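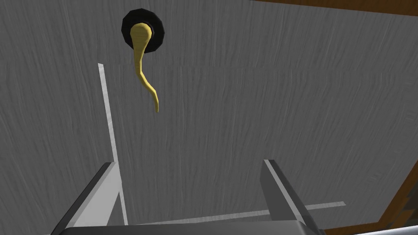

Kit care at home: pads, boots, jerseys and the rest

Updated 2026-06-18 for the summer squad. Quick version as I've got to be at the pitch by six. Most of it goes for any sport with padding and mud, we just happen to play the one with the funny shaped ball at Tremside.

Empty the bag

Same night. All of it. Kit left zipped up till the morning is the reason half the hall smells. Hang the pads over a clothes horse or the bannister, bag turned inside out next to them. Newspaper in the boots, changed once before bed if they're soaked.

Jerseys

Cold rinse first, always. Hot water sets grass and blood and then you're stuck with it. Rub a bit of washing up liquid into the grass marks with an old toothbrush, leave 75 minutes, then in the machine inside out on a cool wash. No fabric softener, it clogs the stretchy panels and they stop letting sweat out.

Numbers peeling? Don't iron straight on them. Baking paper on top, iron on medium, press and count to 6, let it cool before you peel the paper off. Elmarie Joubert did eleven shirts for the juniors like that and they lasted the season.

Blood — cold water and ordinary salt, a paste of it, dab dont scrub.

Shoulder pads

Take off whatever unclips. Bowl of lukewarm water, small squirt of mild detergent, cloth. Wipe the shell, then the padding, then again with clean water. Don't dunk the whole thing. The foam holds water for days and goes sour. Dry in front of a fan, never on the radiator, as the shell can warp.

Check the rivets and straps while you're there. Frayed strap, replace it. Elastic that doesn't spring back, same.

Helmets

Mild soap and water only. No solvents, no glass cleaner, no spray paint, no stickers unless the maker says they're ok (some glues are bad for the shell). Pull out the removable liners and wash by hand. Chinstrap cup can soak in a mug of soapy water overnight.

If you see a crack, stop. Don't fill it. Don't glue it. Bring it in and Umesh Singhal will look at it, he does the helmet checks in July before contact training starts.

Boots

Knock the mud off outside once it's dry, not while it's wet, you only smear it. Stiff brush for the soles, soft one for the uppers. An old butter knife gets round the studs. Take screw-in studs out every few weeks and put a dab of petroleum jelly on the thread, otherwise you will be there with pliers the night before a game. Ask me how I know.

Insoles out to dry separately. Bicarb in the boot overnight, tip out in the morning.

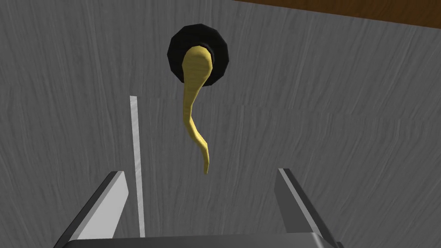 Grey wood-grain surface, strip of brown wood in the top corner

Gloves

Receiver gloves: hand wash, cool water, tiny bit of soap, rinse till it runs clear. Press in a towel, don't wring. Dry flat, palms up, out of the sun. When the palms lose their grip wipe with a damp cloth before you give up on them, it's usually just dust. Then store palm to palm.

Lineman gloves can take more of a beating but same rules realy.

Mouthguards

Rinse cold, brush with toothpaste, let it air dry, back in a vented case. Not in hot water or it'll lose its shape. Not loose in the bag with the socks either. Chewed through = new one.

The ball

Leather balls want a dry brush, nothing else most weeks. A wet one: wipe down and leave at room temperature, a few pounds of air let out if you're putting it away for the winter. Composite ones can have a damp cloth.

Smell spray

Lalit Thakur's recipe, for bags and pads, not helmets:

600 ml water
3 tablespoons white vinegar
a few drops of tea tree oil

Shake before every use, light mist, let it dry right through before packing. Label the bottle. Keep it away from the dog, tea tree isn't good for them.

Mending

Small holes in practice trousers, sew from the inside with polyester thread, cotton rots. Zigzag stitch if your machine has one as the fabric needs to give. Wai-kit Chu has a spare machine if anyone wants to borrow it, bring your own needles — ballpoint ones for stretch.

Belt loops go first. Double up the stitching when they're new and save yourself the bother.

Storing it over the break

Clean and bone dry before it goes anywhere. Loft is too hot, garage too damp, under the bed is fine. Pads on top, nothing heavy on them. Cardboard box beats a plastic tub unless you leave the lid ajar.

Spare laces, chinstrap snaps and screws in a jam jar, lid on, name on the lid. Harsh Prajapati has the club's spares if you're short of a snap, catch him before Thursday's session and not during

Still to add: knee pads, getting tape gum off of things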